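Resident Services
Household Tips: Caring for Drawers, Cabinets and Chests

Drawers receive more daily wear than almost any other part of a home's furnishings. The following guidance is provided to residents of Marchetti Court and Fatside Terrace and applies to freestanding furniture as well as to the built-in units supplied with each apartment.

Emptying and cleaning

Each drawer should be emptied fully at least twice a year. Remove the drawer from its opening, turn it over above a trash can and tap the underside with the flat of the hand. Crumbs and grit collect in the rear corners, where a vacuum nozzle does not easily reach. A dry paintbrush is suitable for the joints.

Wipe the interior with a cloth wrung out in warm water and a small amount of dish soap. Do not pour or spray water directly into the drawer. Leave it out of the cabinet until it is dry to the touch, with the front panel resting on a folded towel. In humid weather this may take until the following morning.

Drawers that stick

Wooden runners that drag may be rubbed with a plain white candle or a dry bar of soap. Apply the wax to both the runner and the bottom edge of the drawer side, then open and close the drawer several times. Cooking oil must not be used on runners of any type. It attracts dust and becomes gummy within a season.

Metal slides should be wiped clean before any lubricant is considered. If the slide still catches, check the screws at the front and back. A loose screw head will often stand proud of the track and stop the drawer at the same point each time. Tighten by hand; a power driver can strip the hole.

Should a screw turn without gripping, remove it, pack the hole with wooden toothpicks and white glue, trim them level and allow the glue to set overnight before replacing the screw.

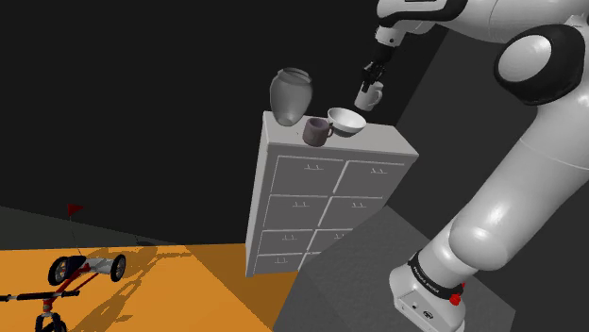

Mackenzie Bergeron
Resident Services Coordinator, Uvodex Property Management
Jun 19, 2023

Odors and liners

A musty smell generally indicates that a drawer has been closed for a long period or was filled with items that were not completely dry. Place an open dish of baking soda inside for 5 days and replace the contents only when the smell has gone. Scented sachets may then be added if desired, but they should not be laid directly against silk or painted surfaces.

Liners should be cut slightly smaller than the drawer base. Adhesive liners are not permitted in the supplied units, as the residue is difficult to remove and repairs are charged to the household. Plain shelf paper or thin cork is acceptable.

Protecting the top surface

Hot or damp items should be placed on a coaster or trivet. Pale rings left by moisture can sometimes be reduced by pressing a dry cotton cloth over the mark with an iron on its lowest setting for a few seconds at a time. Test the method on a hidden area first. It is not suitable for painted or laminated finishes.

Loading and safety

Heavy items belong in the lowest drawers. Tall chests must be anchored to the wall with a strap or bracket, particularly in homes with children, and only one drawer should be open at a time.

Anchor kits are available from the Plakus Street office at no charge, limited to 2 per household. Requests for installation should be directed to Duyên Lưu, Maintenance Scheduling. Please state the height of the furniture and whether the wall is plaster or drywall.

The next page in this series, on window tracks and screens, will be issued in November.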